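Shared kitchenette tips, the quick list

Posted by Carolina Magalhães, February 17, 2018

Typing this on my lunch so excuse the spelling. Selim Ateş asked me to write down how we keep the little kitchen at Ballik going. Seventeen people, one sink. Same problems as everybody. Counter fills up, sink fills up, somebody's soup in the freezer from November.

Most of this works at home too. Skip what you don't need.

Start with the floor. Sounds backwards, I know. But if the kitchen opens onto carpet, every crumb walks out the door with somebody and gets ground in. Sweep the tile toward the counters, away from the carpet. Short mat right at the line where the two meet. Shake it outside, not over the trash.
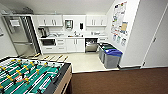
Game table near the kitchen? Keep drinks off the rim. Soda on the rods makes them sticky and then everybody leans on them harder. Damp cloth down each rod, dry cloth after, drop of silicone on each one and spin it. No cooking oil, it goes gummy. For the field, vacuum with the brush end. Crumbs love the corners.

Fridge. Stainless shows everything. Wipe with the grain, warm water and a tiny bit of dish soap, then dry right away. The dispenser recess gets a white crust, so vinegar on a rag, leave it five minutes, wipe. Nothing goes on top of the fridge that you'd be sad to have fall on you.

Coffee maker. Half vinegar half water once a month, then two plain runs. Two! I did one run once and heard about it all week.

The counter. My rule is the back six inches can hold stuff, the front stays clear. Works until somebody leaves a tray "just for a minute". What helps:

- Small bottles and packets go in one bin, one end of the counter. Ours is a cheap Kastby bin, any shoebox size will do.
- Tools and food never on the same end. Pick an end and stick with it.
- Flat packets stand up in a mug or they slide evrywhere.
- Nothing parked in the sink. Trays especially. A tray in the sink means nobody can fill a kettle.
- Paper towels and soap stay on the wall. Frees up a whole plate's worth of space each. 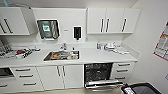

Wood surfaces

Tables, the side of the game cabinet, shelves, all the same treatment. Dust first, dry. If you go in wet you just make mud in the grain. Then a cloth wrung out till it won't drip. Then dry cloth. Follow the grain the whole way.

Water rings: try a hair dryer on low, keep it moving. Got most of ours out. Old rings, forget it, put a plant there.

Sticky label glue comes up with a dab of cooking oil, let it sit, rub with your thumb, wipe off. Test a corner first. Selim didn't test a corner.

Anything heavy or metal that lives on wood gets felt pads. Loureiro pads come 30 to a card and the glue holds OK. Lift, don't drag. Check for grit underneath when you move things, one grain of sand will leave a line you'll be looking at for years.

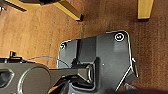
Fine grain, warm color, shows every scratch. Go easy.

Plastic bowls

We have a bunch, bright ones, and they go dull fast if you treat them wrong. Soft sponge only. The green scrubby side is for pans. Already scratched? Won't come back, use it for keys or tea bags.

Greasy bowl: wipe out with a paper towel BEFORE it sees water. Then hot water and soap. Otherwise the grease just goes around and around. Tomato stain, baking soda paste, 45 minutes, rinse. Dry it by hand too, the low ring at the bottom holds water and leaves a mark.

Don't stack them damp. They stick and they smell. Sheet of paper towel between if you're in a hurry.
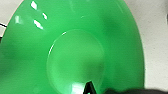

Plain green bowl, still nice and shiny inside.

Last thing, the drawer under the counter. Throw out the takeout chopsticks. You're keeping nearly 800 of them and so am I.

Stullwood cloths are back on the order sheet, put your initials if you want a pack. More next time on the freezer, got to run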